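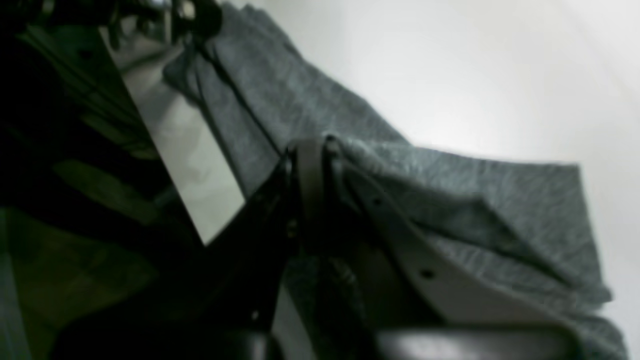 Ticket 148 - Lisgate laundry room - dryer 7 finishes early, load still damp
Status: open (closed twice by Undus, reopened twice by me)
Opened: 11/06/2019
Logged by: Aleksi Koskela

First entry

Dryer 7 stops before the end of the programme and shows "Dry". The load is not dry. Towels come out warm on the outside and clammy in the folds, and anything with a thick seam is worse. I have used the cotton programme each time, which is meant to run for 31 minutes after the warm-up. It gives up after 14.

The other dryers on the same wall don't do this. Same washing, same washer, same spin speed.

Reply from Undus support

Thank you for contacting Undus. Early finishing is usually caused by overloading or a blocked lint filter. Please clean the filter, reduce the load and try again. We have marked this ticket as resolved.

Reopened

It isn't resolved. I cleaned the filter before I wrote in, and there was hardly anything on it. I have now cleaned it again, under the tap with a soft brush, and let it dry overnight. I then put in half a load of T-shirts and two tea towels. Stopped at 14 minutes. Same message on the display.

I'd also point out that an overloaded dryer ought to take longer. If the machine thinks the washing is dry when it isn't, I would look at whatever does the thinking.

Reply from Undus support

Our records show the moisture sensor on this unit was checked in October and found to be within limits. Some customers find that fabric softener affects drying results. Please try a wash without softener. We have marked this ticket as resolved.

Reopened

I don't use softener. Other people in the building might, and I can't speak for them, but they use all the dryers and only one of them has this fault.

As for the check in October, I'd like to know what was checked. There is a sticker inside the door with a tick and no initials. "Within limits" could mean a meter was put across it, or it could mean somebody looked at it.

What I have tried since:

Wiped the two metal strips inside the drum with white vinegar on a cloth, then with plain water. They had a dull film on them. After this the next load ran for longer, and I was ready to apologise. The one after that stopped at 14 minutes again.

Ran the timed programme in place of the sensor one. It ran to the end and the load was dry. So the heat is fine and the air is getting out.

Ran the cotton programme with the drum empty. It stopped at 14 minutes, as it did with wet towels in. I think this is the useful one. The machine can't tell a wet load from no load at all.

Moved one damp load straight from dryer 7 to the next machine along, on the same programme. That one carried on until the towels were dry.

Reply from Undus support

Thank you for the extra detail. We have passed this to Fonseca, who supply the control boards. They suggest a software update, which can be installed remotely through Trerkamon.

Update

The update went on overnight, or so the message says. The display now has a different font. The programme still stops at 14 minutes.

I have doubts about software here. All the dryers are meant to be on the same version, and the rest behave. My guess is a loose or corroded wire between the strips and the board - that would fit with it getting better for one load and then going back. I'm not an engineer and I may be wrong, but it would take someone a few minutes with the back panel off to find out.

Still needed from Undus:

A visit, with a date.
The sensor wiring checked at both ends.
A refund on the laundry card for the short cycles. I have kept the receipts.

Until then I've taped a note to the door telling people to use the timed programme. Please don't close this ticket again without running a wet load through the machine first.

Reply from Undus support

A visit has been requested. We will confirm the date by email. Ticket left open.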